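4.2 Wrist camera output at close range

The Pekel kit ships with a two-finger gripper, a wrist bracket, a small fixed-focus camera, and a license for the vendor's grasp-checking software. We bought it at list price in June and mounted it on the same arm we had used for the Colletti and Mansour kits. The vendor had no part in the tests and did not see the results before this paper was submitted. Setup followed the printed guide, with one change: we replaced the supplied cable clips, which had slipped on our arm during the pilot runs.

Each kit was given 1000 grasp attempts on the object set described in Section 3. Camera images were stored for every attempt, along with the gripper opening, the motor current, and the score returned by the grasp checker. Two of the authors (Khalaf and Lưu) then sorted the stored images by hand into three classes: usable, partly usable, and unusable. An image was called unusable if neither reader could name a single object in it or trace a single object outline. Cases where the readers disagreed went to a third reader (Lindqvist), whose label was final.

For the Pekel kit, 166 attempts produced at least one unusable image. Nearly all of these came from the last part of the approach, when the lens is closest to the work. Figure 6 shows one such image. Both readers placed it in the unusable class.
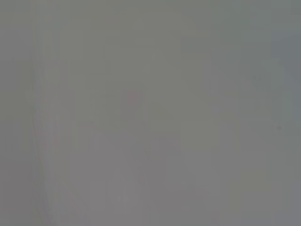
Figure 6. Wrist camera image from the unusable class. Gray fills the whole view, with a pale vertical band at left and a faint pinkish smudge near the center. No object outline can be made out.

Images like this one are a problem for the grasp checker because they are not empty in the way a black image is. There is still some variation in tone — a lighter patch at right, a slightly bluish corner — and the blocky marks left by compression add a weak pattern of their own. The checker looks for local contrast and has no test for focus. It returned a score for every image in the unusable class, and in 43 attempts that score was above the vendor's default threshold for a secure grasp. We went back to the gripper opening for those 43 attempts and found that the fingers had closed fully, with no object between them, in 11.

Color did not help much either. The pinkish area in Figure 6 is so washed out that neither reader would commit to what it belonged to, and the reddish streaks in the lower part of the band are fainter still. We tried a simple color filter on the full unusable class and dropped it after the first pass, as it flagged tints in the background as often as it flagged objects.

We tested two workarounds. The first was to ignore the camera during the last part of the approach and rely on motor current alone. This takes one line in the kit's settings file and removed the false scores, at the cost of losing any visual check once the fingers start to close. The second was a sharpness test run before the checker, written by Bataineh, which rejects an image when its edge response falls below a fixed value. It caught the image in Figure 6 and most others in the class, but the value had to be set again whenever the lighting over the bench was changed.

The Mansour kit uses a similar bracket but places the lens farther back, and the same class was small enough that we do not report it separately. The Colletti kit has no wrist camera. Buyers who plan to use the Pekel checker for close work should add a sharpness test or turn the checker off below the minimum focus distance. Cost and setup time for all three kits are compared in Section 4.3.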